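From the shared workshop: two arms, one jar
Flemano newsletter, January 2018

The two-arm build in the Closilell workshop has moved forward since the last issue, so I give a short report for those who could not come.

Both arms now stand on their base plates inside the aluminum enclosure. The cables were our main trouble in the autumn. They hung free, and at every wide turn of the elbow one of them was pulled out of its connector. We have put them in corrugated hose along the links and left a big loop at the wrist, so that the joint can turn without stretching anything. I recommend this to everybody who builds something similar. It costs little and it saved us many evenings.

The grippers are the simple kind with 2 fingers, the same on both sides. Each arm has its own small camera on a white bracket over the gripper. The brackets were printed again in a thicker version, as the first ones were shaking when the arm stopped.

The present task is a jar of snacks. One arm should hold it, the other should work at the opposite end. Clear plastic is difficult for the cameras, and the jar is also easy to squeeze too much. We made 44 attempts with the old settings and kept notes of all of them. After this I lowered the closing speed from 1000 to 700 in the Emetti controller, and the grip became much more gentle.

Still to do: better fastening for the thin wires near the bases, and a proper stop button within reach of the door. We hope to show the full task to members in March. 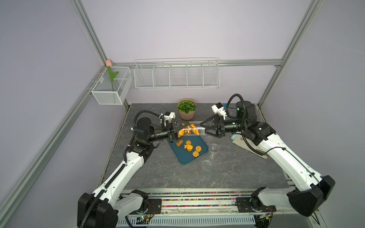

Tomić writes that soft pads on the fingers would help more than a lower speed, and asks if the old settings can be kept in a separate file so that both can be compared.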